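Witkowska Laboratory Course in Applied Robotics
Handout 12: Comparing Grippers and Camera Positions on a Two-Arm Station
Revised 4 December 2020

1. Purpose of the session

Students will compare two ways of watching a grasp: from a fixed camera beside or above the table, and from a small camera mounted near the gripper. They will also judge how well a two-finger gripper copes with ordinary kitchen items. The written report is due at the next meeting and counts toward the practical grade.

Students who missed the July safety briefing may observe but may not operate the arms.

2. The station

Work takes place in Room 602 of the Custidholm building. Both arms are white and carry black two-finger grippers. The motion software is Stemix, and the recording software is Bitavier. Please start Bitavier first, as Stemix will not open a session without a running recorder.

The standard task is to hang a mug on a wooden mug tree with the left arm. The right arm stays at the side of the table until it is called.

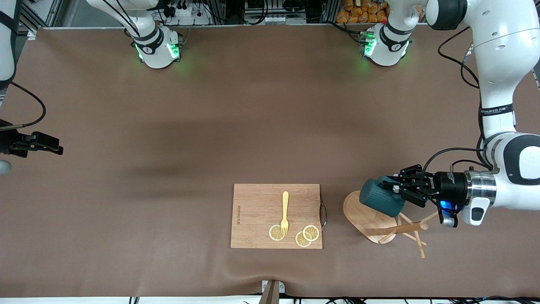 Each pair of students completes 12 trials with the fixed view and 12 with the wrist view. Fingertip pads are to be left as found. The closing force is set in Stemix before the first trial and is not changed until both sets are complete.

A mug gripped by the handle can turn between the fingers when the arm speeds up. Record any such turning as a slip, even if the mug ends up on its peg. A mug that touches the tree without being hung is recorded as a contact, and the trial continues.

3. What each camera is good for

The fixed view covers both grippers and the items between them. It is the better choice for planning a path and for checking that the arms keep clear of each other. Its weak point is depth. A peg and a mug handle may seem to line up when one is well above the other, and an arm may hide the item it is about to reach.

The wrist view moves with the gripper, so both fingertips keep nearly the same place in the picture. This makes it useful for the final approach. It covers much less of the table, however, and an item can leave the view quickly. Shadows cast by the arm also deserve attention - a simple detection program may mistake a soft shadow for an item.

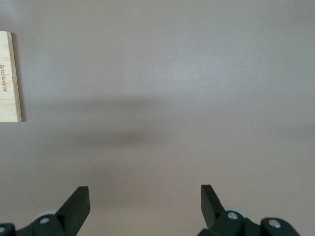

Figure 2. Wrist view with the gripper open. The arm's shadow falls on the surface ahead of the fingers; a wooden block is partly visible at left.

4. Report

The report should be no longer than 2 pages. State the closing force used, give the results of both sets in one table, and describe at least one failed trial in full. If there were no failed trials, describe the slowest one.

Recommendations should name the stage of the task to which they apply - reaching, closing, carrying, or release. General statements that one camera is better than the other will not receive credit.

Before leaving, return both arms to the rest position, close Stemix, and then close Bitavier. Recordings are copied to the course folder under the station number and the pair number.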